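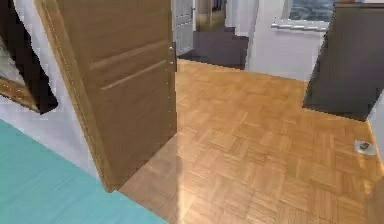
Zaletti: The Complete Series (12-disc Blu-ray box set)

Region B, English audio, English subtitles on everything including the extras
In stock, sent in a padded box

I've been selling TV box sets through this little shop for a good while and I still get more emails about Zaletti than anything else on the shelves. It ran for three seasons, hardly anyone watched it go out, and then it vanished from streaming and second-hand copies of season two started going for silly money. So when Tikby said they were putting the whole lot out in one box I ordered far too many, and I'm not sorry!

If you've not seen it, it's a superhero show set in a run-down port called Nidov, where the hero can hear any conversation that has ever taken place in a room she's standing in. It starts off as a case-of-the-week thing and gets a lot stranger. The first four episodes are a bit stiff (stick with it), and by the middle of season two it's as good as anything on telly at the time.

What you get:

All 31 episodes, 1,313 minutes in total
The 90-minute pilot in its full version, with the harbour chase put back in
Commentaries on nine episodes
Deleted scenes for seasons one and three
A booklet with an episode guide and costume sketches
Reversible sleeve, so you can have the old poster art facing out

The picture is a big step up from the DVDs. Night scenes used to be brown soup and now you can follow who's hitting whom. A few of the effects shots were only ever finished in standard definition and they look soft next to the rest - the flooding of the Amundsen Hotel in the season two finale is the worst of them. I got used to it after a minute or so.

Sound is plain stereo for season one and 5.1 after that, same as when it was first shown.

One grumble. The discs sit in overlapping trays, two to a page, and you have to lift one out to get at the other. I've had a couple arrive loose from the supplier, so I now give each box a gentle shake before it goes out, and if it rattles I open it and check for scratches. If yours turns up with the shrink wrap missing, that'll be me.

People keep asking about the crossover episode with Harbour Nine. It isn't in the set, I'm afraid. The rights belong to the other show and Tikby couldn't get them. You can follow season three perfectly well without it, though you'll wonder where the scar came from.

The booklet has a misprint on the season three page, with two episode titles swapped. The discs themselves are in the right order. Tikby say a corrected booklet is due in November, and if you bought yours from me, just reply to your order email and I'll post one on when they come in.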